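Workshop notes > Dye room > Notebook

We use cookies to remember your preferences. Accept / Manage settings

December, dye room, just after nine in the morning

Kettle on, urn on, and the window open a crack for the steam. I've been putting off writing up the madder trials for far too long, so I'm going to sit here with my tea and do it properly before I forget which skein was which (I very nearly have already, and the labels on the last lot have gone so pale that I had to hold them up to the light).

The wool is the Riviere two-ply, the undyed cream, same as we used for the onion skins. It's a lovely yarn to work with and it forgives a lot, though it does like to tangle if you leave the ties too loose. I scoured all of it first in warm water with a little of the plain soap and let it cool in the pot overnight. Please don't skip this, whoever has the next turn! The batch I hurried in the autumn came out blotchy from end to end, and I've still got it in the cupboard because I can't bring myself to throw it away.

Batch 47 is the one I'm pleased with. 238 g of wool, alum mordant at the usual strength, then the Zevcombe madder, which had been soaking since the day before. I brought the pot up very slowly and kept it well below a simmer, and held it there for 3 hours, turning the wool every so often with the long spoon. It came out a proper warm brick red, the colour of old garden walls, and it has dried only a shade lighter.

Batch 46 had exactly the same recipe and I let it get too hot while I was on the telephone. Brown. A perfectly nice brown, mind you, and I dare say it will make somebody a good pair of socks, but it isn't what I was after.

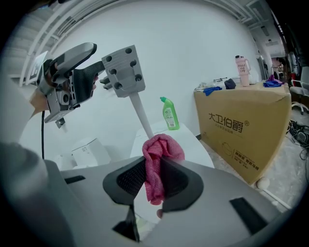

I also tried the second bath from 47, as it seemed a shame to pour it away with so much colour left in it. Two small skeins went in and I left them to it while I had my lunch. They came out a soft coral, a bit uneven near the ties, and I like them almost better than the first. The third bath gave a peachy sort of pink that I don't altogether trust. I've put half of that skein on the windowsill with a strip of card over the middle, and we'll see what the light does to it by spring.

A word about the water. Our tap water is hard, and madder seems to enjoy it, so I've left it alone. The one pot I made with rainwater from the butt was noticeably more orange. I wouldn't call it worse, and it might be just the thing for the border of the big blanket, but do write down which water you've used, because the two don't match at all side by side.

The Tavudo scales are drifting again. I put the same skein on them twice and got two different answers, so I've gone back to the old Grustar set, which is slow and heavy and takes up half the bench but does at least agree with itself. New battery needed before we blame anything else. I've added it to the shopping list on the door, under the vinegar.

Stock, for whoever does the next order: 764 g of alum left in the big tub, plenty of madder, hardly any cream of tartar. Cotton ties are getting short and I'd rather we bought white ones this time, as the blue ones bled a little into batch 45 and left a ring.

Still to do: wash 47 once more and see if the rinse runs clear, rub test on white cotton, wind the corals, write new labels in pencil. I'd like to try a dip in iron water on one of the brown skeins too, if there's room on the ring this afternoon.

Contact the workshop | © Dye room notebook | Back to top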